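The Second Rail

Short fiction. Posted 2020-03-31

Our club had a room at the end of the corridor in Estisside, behind the language classes. In December the school gave us an old office computer and said we could do with it what we wanted. We wanted our arm to take it apart and put it together again, because this was the task at the Kang competition, and the first prize at Kang was 1,000 in money and a trip on the ferry to Kirnano.

I was the smallest in the club and I came from another country, so my work was to read the rules. They were in English, and the others thought that I read English slowly but did not miss anything. It was true. I read every page three times. On page nine I found that the computer must lie on its side, open, and that no human hand can go into it after the bell.

"No hand at all?" asked the girl who wrote our programs.

"After the bell, no hand," I said.

She put down her tea and looked at the arm for a long time. Until this day she had always helped it with one finger. She did it so quickly that I think she did not know it.

We called the arm Lollura. It was the name of a village from which two of us came, where, they told me, people are stubborn and get up late. The arm was also like this. In the morning it needed a long time before it agreed to find its own zero. We stood in our coats and waited for it.

The big power parts were never our problem. The problem was always the cables. A screw stays where you leave it, but a cable has its own opinion. It bends when you come near, it goes under the thing you want to touch, and when you have it finally between the fingers it turns over and shows you its back. The boy who made our fixture plate said that a cable is like a little cousin at a wedding. He had many cousins.
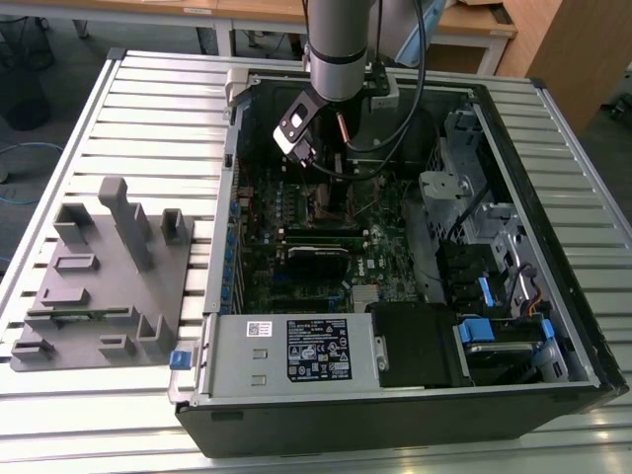

I kept the notebook. On the left page I wrote what we asked the arm to do, and on the right page I wrote what it did. In the first weeks the two pages were like letters from two people who do not know each other. "Go down and wait," said the left page. "Went down, did not wait," said the right page. The teacher read it one evening and laughed so much that he had to sit. Then he stopped laughing and asked me to copy it for him, all of it, in clean handwriting.

We had a budget of 400 for the year, and 200 of it was gone before the snow. After this the girl became very careful. She made the arm go so slowly that one attempt took the whole afternoon. We ate our bread by the door so the crumbs would not come near the board. It became dark outside, and someone from the evening class came in to ask for chalk, and saw us all sitting without a word, and went out on her toes.

One evening I stayed alone with the girl. The others had gone to the bus. She said, "If I ask you something, will you tell me the truth? Did I touch it today?"

I looked in the notebook, although I did not need to look. "Twice," I said.

"Write it down."

"It is already written."

She was angry for a minute, I think with me, and then with herself. She went and got the ugly brown scarf that hung behind the door and had belonged to no one for years. She sat down on the chair and asked me to tie her hands behind her, not hard, only so that she would remember. I made a knot that my grandmother uses for parcels. Then I pressed the key for her, and Lollura woke and started to go down.
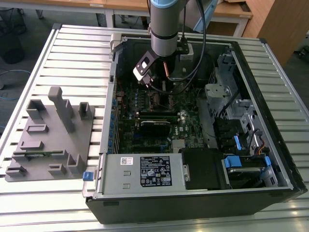 PART TWO: KANG

The hall at Kang had seats for 2,000 people, and most of them were empty. Our table was in the second row, between a team in green jackets and a team who had brought their own carpet. I had the notebook under my arm. The girl had the brown scarf around her neck, and her mother, who had come with us on the train, asked her two times to take it off for the photograph.

The judge came and read us the rule from page nine. He read it quickly. I moved my lips together with him.

Then came the bell.

The girl put her hands behind her back. The boy of the cousins did the same, and after him the teacher, and then I put the notebook on the floor between my shoes and did it too. The team in green jackets turned to look at us. The arm did not move at first. It was morning, and it was looking for its zero, and we stood in our coats and waited for it.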